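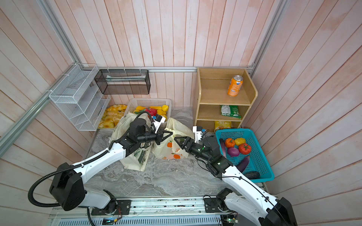
The packing corner at Niltelberg: two bags, the vegetable basket, the rolls and the small shelf.

Wukedero Practice Shop
Progress report to the Wong Fund
Prepared by the Workside project office, Mon 1 September

1. Period covered

This report covers the work from February to the end of August. It follows the headings in the grant letter. The spending statement is attached separately and is only summarized here.

2. What the grant is for

The practice shop is a small setup for learning how to pack groceries. It is used by people getting ready for a first job in a store, and by people coming back to that kind of work after a long break. Each session is a short shopping trip from shelf to bag. The grant pays for the fittings, the stock, the bags and a share of the staff time at Niltelberg.

3. The corner

The corner was finished in the spring. The walls are pale vertical paneling and the floor is a gray marble pattern that wipes down easily. We looked at a darker floor first and decided against it, as small items were hard to spot when they rolled away.

The light wooden shelf unit on the right has three levels. We keep it lightly stocked on purpose. At present it carries a can of orange soda on top, a green and white bag of snacks in the middle and a yellow packet of snacks at the bottom. With one thing on each level, a learner has to reach to three different heights during a short exercise, and the instructor can say "bottom shelf" without any confusion about which item is meant.

On the other side is the white wire rack with the slanted compartments. It was bought for bread and small packets. The compartments are narrower than the supplier's drawing suggested, and the larger packets have to go in sideways. We are keeping it for now, but would pick a wider one if we were buying again.

The black mesh holder on the back wall rail is meant for order sheets. It is simple and it has worked well. Before it went up, the sheets were left on whatever surface was closest and were often packed with the groceries.

4. Stock

The original list had too many boxes and cans. These stack neatly and do not teach much about packing. In the second month we moved part of the stock budget to soft and awkward goods: bread rolls, buns, bell peppers and bags of snacks.

The peppers are mostly yellow, with a red one among them, and are kept with other yellow produce in a beige woven basket. The mix of colors came from one of our instructors, who wanted to be able to write "one red pepper" on an order and see whether the learner reads to the end of the line. The basket itself is sturdy enough to be moved with everything in it, and it has replaced two cardboard trays that went soft along the bottom.

Bread is still the hardest item. Learners tend to pick up the rolls first, perhaps because they are light and easy to reach, and then put heavier things on top. We now run one exercise with nothing but rolls and peppers. It takes a few minutes and has done more for people's packing order than the printed guide we handed out in the spring.

5. Bags

The grant letter asked us to try more than one kind of bag. We have settled on two for daily use.

The first is a white tote with green line drawings on it. It is comfortable to carry and takes a good load, but it folds over when it is empty and has to be opened up and steadied before anything goes in. Beginners find this frustrating. Several of them asked for a stand. We have held off, because most stores will hand them a bag with no stand, and we would like them to get used to it.

The second is a translucent white plastic bag printed with orange fruit. Being able to see something of the contents from the side is useful for teaching. An instructor can point out a roll at the bottom without unpacking the whole order. The drawback is wear. The handles stretch, and we have thrown out more plastic bags than we planned for. We bought 80 at the start and reordered in July.

A brown paper bag was tried as well and dropped after two weeks. It tore at the corners when it was reused, and replacing it for every session was not a good use of the money.

6. Sessions and attendance

The target in the grant letter was 100 sessions by the end of August. We ran more than that, though the pattern was uneven. Early summer was slow, and we closed for seven days in July while the paneling was refitted along one side. Attendance picked up again in August when the later start time was introduced.

A session lasts 40 minutes. We had planned on an hour, but concentration fell off toward the end and the last order was usually rushed. The shorter session leaves time to put everything back where it belongs, and we now treat that as part of the training. Learners return the produce to the basket and the packets to their shelves, then check the corner against a card.

7. What has not gone well

The order sheets were rewritten three times. The first version used product names only, and people who did not know the products were stuck. The present version gives the color and the kind of item, for example "green and white snack bag." It is slower to write but causes fewer questions.

The corner is compact. Two people can work there if they agree who takes which side, and three is too many. We had described group sessions in the application and have not been able to offer them in the form we proposed. Pairs are the most we can do in this space. We would like to discuss this with you before the next payment, as it affects the attendance target for the second period.

Storage is also tight. Spare bags and reserve stock are kept down the hall and have to be carried in.

8. Spending

Fittings came in slightly under budget and stock slightly over. The difference is mainly bags and the change described in section 4. Staff time is on plan. We are not asking for any change to the total.

9. Next period

- Replace the wire rack if a wider one can be found at a similar price.
- Add a second can and a heavier item to the shelf for the later sessions.
- Test a thicker plastic bag, still translucent.
- Write a short packing guide based on the rolls and peppers exercise, and withdraw the spring version.
- Agree on a revised wording for group sessions with the Fund.

The next report is due in February.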